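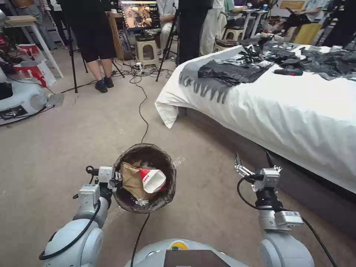 Half a Second at Wakach: Restart Procedure and Passing on a Short Dirt Oval
Kendra Hawthorne
Project report, Sports Management Seminar
Adviser: Despina Roman

Why I did this

I grew up being told that dirt track races are won on restarts, mostly by my uncle, who never won one. The claim gets repeated in the pits, on the PA and in the beer line with such confidence that I assumed somebody had checked. For my project I decided to check it at one track, Wakach Speedway, over one season of sprint car features.

Wakach is a banked clay oval, 3 laps to the mile. Races restart single file, with the leader free to go anywhere between a cone on the back straight and the flag stand. That is a generous stretch of racetrack, and a sly leader can do a lot with it.

What I counted

I used the 50 restarts that the track scored on its own timing sheets. For each one I compared the order at the last caution lap with the order after the first full green lap. Any change among the top 6 cars counted as a pass. If a car dropped out with mechanical trouble on that lap, I threw the restart out and took the next one on the sheets, after a long argument with my project partner, Colton Lavoie, who thinks a blown engine is a kind of pass. He has a point, and he is still wrong.

I also talked to two people who know more than the sheets do. Harvey Kennedy has flagged at Wakach for longer than I have been alive. Tiburcio Valdovinos drives the Chisholm Feed car and finished second in points, a fact he brought up on his own several times.

What the sheets showed

The leader kept the lead on nearly every restart. This surprised me, and it annoyed Colton, who had built a very nice spreadsheet for the opposite result. The passing was happening farther back, mainly for fourth, fifth and sixth, where the cars arrive at the first turn in a clump and somebody has to try the outside.

Early in a feature, with the cushion up against the wall and still holding moisture, the outside worked. Late in a feature it mostly produced another caution. Several of my restarts came one lap after the restart before, with the same cars in the same order, minus whoever had caused it.

What the drivers and the flagman said

Valdovinos told me the leader has the advantage because he picks the moment. "You go when the guy behind you is thinking about something," he said. I asked how he could tell. He said he couldn't, so he goes early.

Kennedy was less romantic. He believes most of the advantage comes from clean air and from the leader being, on average, the fastest car, "on account of he's in front." He also said the cone gets run over so often that its location should be treated as a matter of opinion. I wish I had known this before I built a section of the project around it. That section has been removed.

The tire question

Midway through the season the track went from the Tarkeo right rear to the harder Skirnetti compound. Drivers complained that the Skirnetti took two laps to come in, which ought to make restarts messier. I saw a little more shuffling in fifth and sixth afterward, but the weather turned dry in September too, and I have no way to pull the two apart. Ms. Roman wrote "good, say so" in the margin of my draft, so I am saying so.

Problems with the project

One track and one season is thin. The timing sheets only record the order at the line, so a driver who loses a spot in turn one and takes it back in turn four looks as if he had a quiet lap. I would need video of every restart to fix this.

The feature win at Wakach pays $1,000, and I suspect drivers take different risks where the purse is bigger. Colton wants to repeat the count at a track with double-file restarts next year. He has already started the spreadsheet.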